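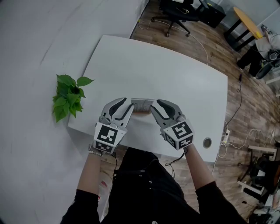
Fórum Casa e Trabalho > Espaços pequenos > Mesas e arrumação

Mesa branca no meio da sala, cabos no chão e uma planta que cresce demais

nicgiolla_c
Membro
2022-08-01

Bom dia a todos. Chamo-me Caoimhe Sheehan, sou irlandesa e moro em Portugal há 4 anos. Peço desculpa antecipadamente pelos erros, o português é a minha terceira língua e ainda escrevo devagar.

Queria pedir conselhos sobre uma sala que partilho com colegas. Temos uma mesa branca retangular, com as bordas um pouco curvas, que fica longe das paredes. Gosto muito dela porque se pode trabalhar de todos os lados. O problema é o que existe em volta. Há uma extensão branca no chão, perto da mesa, e dali saem cabos brancos todos enredados (diz-se enredados? ou emaranhados?). Outro cabo branco faz uma curva grande sobre o chão de madeira, ou melhor, sobre o chão que tem padrão de madeira, que não sei de que material é. E há também um cabo preto que vai na direção da extensão.

A mesa tem um furo redondo para passar cabos, perto de um canto. Nunca o usámos. Pergunto se vale a pena passar tudo por ali e fixar a extensão por baixo do tampo, ou se é melhor uma calha no chão.

Segunda questão: contra a parede temos um monte de coisas, roupa, uma mala preta e mais coisas que cada um deixa quando chega. Ao lado disso está uma mesinha de tampo redondo amarelo com pernas pretas, que é bonita e que ninguém usa bem.

Agradeço qualquer ideia. O orçamento é pequeno.

Tareco_57
Membro sénior

Olá Caoimhe, bem-vinda. Diz-se emaranhados, mas enredados também se percebe perfeitamente.

Fixa a extensão por baixo do tampo, sem hesitar. Eu fiz isso na minha com 2 suportes de metal aparafusados e nunca mais me baixei para ligar o portátil. Pelo furo passam só os cabos que precisas em cima. O cabo da extensão para a parede desce por uma perna, com tiras de velcro. Não uses braçadeiras de plástico, porque depois queres mudar uma coisa e tens de cortar tudo.

Moura do Lote 4
Membro

Não concordo com o Tareco. Antes de furar uma mesa que não é só dela, é preciso saber de que é feito o tampo. Já vi tampos finos em que o parafuso atravessou para o outro lado, e depois quem paga? Se a mesa é da empresa ou do senhorio, eu não punha parafusos.

Além disso, uma mesa longe da parede continua a precisar de um cabo que atravesse o chão. Isso não se resolve com o furo. A calha de chão, daquelas baixas de borracha, é mais feia mas ninguém tropeça.

Tareco_57
Membro sénior

Eu falei em parafusos no meu caso. Também há suportes com mola que apertam na borda do tampo, sem furar nada.

Moura do Lote 4
Membro

Na borda dela não sei se apertam bem, ela diz que é curva. Convém medir primeiro.

nicgiolla_c
Membro

Obrigada aos dois. A mesa é da Urnon, a associação onde trabalhamos, portanto não posso furar sem pedir licença. A borda é curva vista de cima, quer dizer, o lado comprido faz uma barriga pequena. Não sei se isso impede a mola. Vou experimentar com um grampo emprestado antes de comprar.

Esqueci-me de falar da planta. É uma planta verde de folhas largas em forma de coração, e as folhas já ficam penduradas na beira esquerda da mesa. Não quero cortá-la sem necessidade. Alguém sabe se aguenta mudar de lugar?

Folha_Seca
Membro

Sem conhecer a espécie é difícil. Folha em coração pode ser filodendro, pode ser jiboia, pode ser muita coisa. Qual é a luz que apanha agora? Se mudares, muda para um sítio com luz parecida e não regues a mais nas primeiras semanas. Muita gente muda o vaso e rega por pena, e a raiz apodrece.

A minha sugestão é a mesinha amarela. Verde em cima de amarelo fica alegre, e liberta a beira da mesa grande.

Moura do Lote 4
Membro

E depois onde se pousa o café? A mesinha redonda devia ser para pausas. Puxava-a para fora do canto, punha uma cadeira ao pé e ficava um sítio para conversar. Pôr plantas em cima de mesas úteis é desperdício, desculpa lá.

Folha_Seca
Membro

Ela escreveu que ninguém usa bem a mesinha. Uma planta já é um uso.

Isaltina R.
Moderadora

Vamos com calma. Movi o tópico para Mesas e arrumação porque estava em Plantas por engano.

Caoimhe, uma pergunta prática: há armários na sala? O monte de roupa e malas é, para mim, o problema principal. Os cabos arrumam-se numa tarde, mas o monte volta todos os dias se as pessoas não tiverem um sítio para pendurar o casaco.

nicgiolla_c
Membro

Há um armário preto ao lado de uma cadeira de escritório, também preta, com rodas. Mas o armário está cheio com material da associação e não cabem lá casacos. Do outro lado há uma cadeira preta com estrutura branca, e atrás dela mais objetos acumulados. Confesso que uma parte é minha.

Pensei num bengaleiro de pé. Uma colega prefere ganchos na parede. Temos 4 pessoas fixas e às vezes visitas.

Isaltina R.
Moderadora

Ganchos. Os bengaleiros de pé tombam quando toda a gente pendura do mesmo lado, e no inverno ficam uma montanha. Uma régua de ganchos na parede, por cima do sítio onde agora está o monte, e um cesto baixo para o que não se pendura. Esvaziem o cesto à sexta-feira.

Há uma régua da Plultismont que tenho em casa e aguenta mochilas pesadas. Comprem outra qualquer, desde que os ganchos sejam compridos.

Tareco_57
Membro sénior

Também tenho uma Plultismont na garagem, a tinta lasca mas segura bem. Voltando aos cabos: a cadeira com rodas passa por cima do cabo que faz a curva? Se passa, isso é urgente. As rodas estragam o isolamento aos poucos.

nicgiolla_c
Membro

Passa às vezes, sim. Eu própria já passei. Não sabia que podia estragar por dentro. Hoje à tarde enrolo o que sobra desse cabo e encosto-o à parede, isto posso fazer sem pedir nada.

Para o resto, vou escrever à direção e propor: suporte sem parafusos se o grampo segurar, calha de borracha no bocado que atravessa o chão, e os ganchos. A planta e a mesinha ficam para decidir com os colegas, porque já percebi que é tema sensível.

Moura do Lote 4
Membro

Quanto à calha, atenção à largura. Compra para o dobro dos cabos que tens hoje. E cola-a só com fita própria para pavimento, que as outras deixam resíduo no padrão de madeira e é um castigo para tirar.

Folha_Seca
Membro

Se a planta perder, mete uma foto das folhas em Identificação e eu digo-te onde ela se dá melhor. Com o vaso também, se der para ver se tem prato.

nicgiolla_c
Membro

Combinado. A direção só se reúne em outubro para despesas, infelizmente, mas o velcro e a fita compro eu. Muito obrigada pela paciência com o meu português.

Isaltina R.
Moderadora

O teu português está ótimo. Deixo o tópico aberto para quando houver novidades.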